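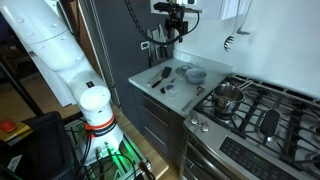

Fig. 4. Arm over the counter, with the white upper cabinet behind.

Section 4: Setting up the Wisham cue desk for a play

I've stage managed a lot of shows at the Makowska Playhouse, and I wrote this section after our spring run because the factory booklet skips most of what you need on a first tech night. If your desk is already on the network and you can see the green "ready" light, start here. If you can't, go back to Section 3 first.

1. Switch on the dimmers, then the desk. Give it a full 60 seconds before you touch anything. It looks ready well before it is, and I've lost a show file by being impatient.

2. Press Show, then New, and type a short title. The desk only keeps the first 10 characters, so "Nivavport Act One" gets chopped down to "Nivavport " and so does Act Two (ask me how much fun that was).

3. Pick your cue numbering. I go up in tens for a new play. Directors add things — they always add things — and you'll want the gaps.

4. Enter your house preset as cue 1. Mine is house lights at full, a warm wash on the curtain and pre-show music at a level people can talk over.

5. Record the rest in script order. Type the cue line into the note field while you're at it, word for word from the actor's script. "After the letter bit" means nothing to whoever covers for you.

Note: If you're running sound from the Jultar playback box, set its channel to 4 on both machines. They won't warn you when they don't match. You'll just press Go and get a very pretty sunset in total silence.

6. Link your blackouts to the sound cues that go with them. Hold Link, tap the light cue, tap the sound cue, let go. Both numbers should blink twice.

7. Run the whole list dry, without actors, with somebody sitting in the back row to shout if a cue looks wrong.

Caution: Never press Clear All while the house is open. It drops every light at once, aisle lights included, if those are patched through the desk. Ours were!

8. Save to the desk and to a stick. Then save again after notes.

If the screen shows error 758, the stick is full or write-protected. Swap it and repeat step 8. Restarting the desk at this point throws away anything you haven't saved.

Fading times and follow-on cues are in Section 5.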